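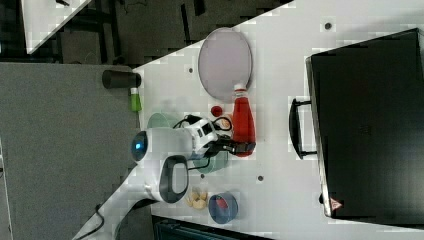
the table as of this afternoon. red bottle w/ white cap, big oval plate behind it

plate_hoarder
ok need opinions. trying to get down to one set of dishes for the small table and I can't decide what goes. the big oval one with the darker gray rim is Plellora, paid 20 bucks for it in June. pale green plates are older. blue bowl is a keeper, don't even try. what would you cut

bukora_fan
the oval. it eats the whole table

Philomena M.
No! Keep the oval. That lavender gray is so hard to find now, I looked for a year. Ditch the green ones, they don't go with anything else you've got out.

bukora_fan
they go with the little green bottle lol

Philomena M.
One is pale and one is bright. Not the same green at all.

plate_hoarder
ok ok. green plates were my aunts so they're probly staying. should of said that first

sitompul_b
Is the black cup supposed to be on its side? Mine rolled right off onto carpet like yours and I found it 2 weeks later under the couch. Get it away from the edge

plate_hoarder
moved it. thx

gu_rin_st
what is in the red bottle, syrup?

plate_hoarder
cordial. my neighbor on Guérin St makes it — way too sweet but the kids like it

sitompul_b
Also crackers or cookies or whatever straight on a white table?? next to a perfectly good bowl

plate_hoarder
bowl had something in it already. crumbs wipe off, its fine

bukora_fan
it's not fine, crumbs get down in the carpet and then you've got ants. ask me how my spring went

Philomena M.
Back to the plates please. Does the oval fit in your cabinet? If it has to live on the counter I change my vote.

plate_hoarder
fits standing up, in the Sternano rack. barely. have to pull out 2 other things to get at it

Philomena M.
Hm. Then a shelf riser — mine is wire and was cheap. I'm still voting keep.

bukora_fan
still voting cut. sell it and get a smaller round one

plate_hoarder
gonna measure the shelf tonite and post back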